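White walls, white metal and a big promise: Flilura shows off its Omorbridge work hall

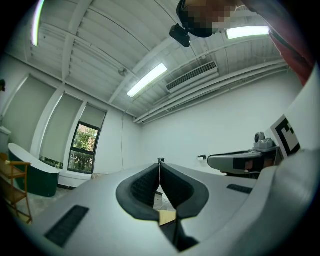 Photo: Flilura

07/07/2026

Flilura has finished the makeover of its rental hall in Omorbridge and is now taking bookings at $72 a day. The company calls the 2000-square-foot unit "a calm, bright place to get work done." Bright is fair enough. Calm will need some proof.

The walls are white and so is the ceiling, which is corrugated metal with white beams running across it on the diagonal. White pipes and conduits run in a bundle along one side toward the back wall. In its booking notes, Flilura describes all this as "an honest industrial finish." Anyone who has fitted out a unit on a budget might call it a ceiling that was left up and painted.

There's nothing wrong with paint. A white ceiling throws light around, and exposed pipes are easy to get at when one starts to drip. But the old complaints about the hall were about noise and summer heat, and the booking notes deal with those in a single sentence. The company says Nukell, the contractor, "addressed comfort throughout." It doesn't say whether there is any insulation behind the metal panels, and it had not answered that question by the time this item went up.

Hard walls under a metal roof tend to be loud. Rain makes it worse. Flilura says tests done in June were "very encouraging" but has not released the readings, or said how many people were working in the hall when they were taken.

The price needs a second look too. The $72 covers the floor and the lights. Groups also put down a $500 deposit, and the terms let Flilura keep part of it for "surface marks," a phrase that could cover a lot in a room with this much white in it. Renters who plan to move equipment in and out should ask what counts as a mark before they sign.

Van Beek, which runs a smaller hall across town, says it has no plans to change its own rates. Bookings at the Flilura hall are open through the end of the year, and the company says visits can be arranged before paying.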